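Section 8: Setting up the rack cell

I wrote most of this section after the second Dritier arm went in, so it covers what I do now, which differs a little from the old Orneo sheet. If you have the old sheet taped up anywhere, take it down! Shadi Awwad followed it in January and spent a whole afternoon chasing an offset we had already fixed.

You'll need the pendant, a clean microfiber cloth, a 2.5 mm hex key, painter's tape and the dish rack. Set aside an hour the first time. After that you'll be much quicker.

8.1 Placing the rack

1. Put the arm in hold and wait for the pendant to say HOLD. Don't reach in while it still says SLOWING.
2. Wipe the surface under the rack. Grit lets it creep, and it only needs to creep a little before every slot is wrong.
3. Set the rack down with its long side running across the view of the fixed camera, tall end frame on the right.
4. Push down on both ends. If it rocks, turn it around and check the underside for a bit of dried soap or tape (I have found both).
5. Mark the corners with painter's tape on your first setup. Once the slots are taught you can peel it off, or leave it if it isn't in the way of the fingers.

Note: teach with the plates in. I used to teach on a bare rack and then wonder why the fingers brushed a rim on the way down. Lean all the plates the same way before you save anything.

8.2 Checking the two cameras

Open the Majali viewer and put the wrist view and the fixed view up together. You want both of them live before you teach a single point. 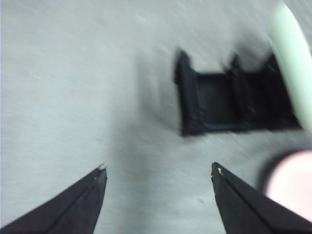
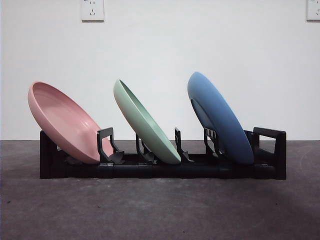
6. In the fixed view, make sure you can see the whole rack from end to end, with some room over the tallest plate.
7. In the wrist view, open the gripper all the way. Both fingertips should show and sit at the same height. If one is higher, loosen the finger screw with the hex key, seat the finger again and retighten.
8. Jog toward the rack at low speed and stop. Let the arm settle, then judge sharpness. A wrist picture smears badly while the arm is moving, so please don't touch the focus ring until you've looked at a still one. Ghada Abu Hammour and I once "fixed" a perfectly good lens this way and had to redo the whole calibration.
9. If it's still soft at rest, clean the lens with the dry cloth. No spray.

Caution: keep your free hand outside the rack while jogging. The fingers are narrow at the tips and they pinch.

8.3 Teaching the slots

10. Choose program 412 on the pendant and set the speed limit to 15 percent.
11. Start at the slot nearest the tall end frame and work left. Going the other way works too, but the saved names come out backward and whoever is on shift next will hate you.
12. Bring the open fingers over the plate rim, one on each side, and lower until the tips are just past the lip. Save the point.
13. Close gently. The plate should stay where it is. If it swings or scrapes, open up, nudge sideways and save again.
14. Teach deep dishes separately from flat plates. They take up more room over the slot, and the flat-plate approach will clip the rim. Ilaria Pagano keeps a second set of points just for bowls, and I've copied her.
15. Run the program with the gripper held open, then once more with it closing. Keep a thumb on the stop button both times.

8.4 Looking after it

Check the fingertips every Friday. Small scuffs are fine. Run a fingernail along the inner edge, and if it catches on anything, swap the pair (always both, never one). The Wultden counter will nag you at 2000 cycles to regrease the slides, and it won't stop until you hold RESET for eight seconds.

If the arm begins missing a slot it used to hit, check whether the rack has shifted before you reteach. If it has, slide it back and run the open-gripper pass again. When that doesn't cure it, send Teun Mulder the log along with a saved still from each camera, and leave the cell in hold until he gets back to you.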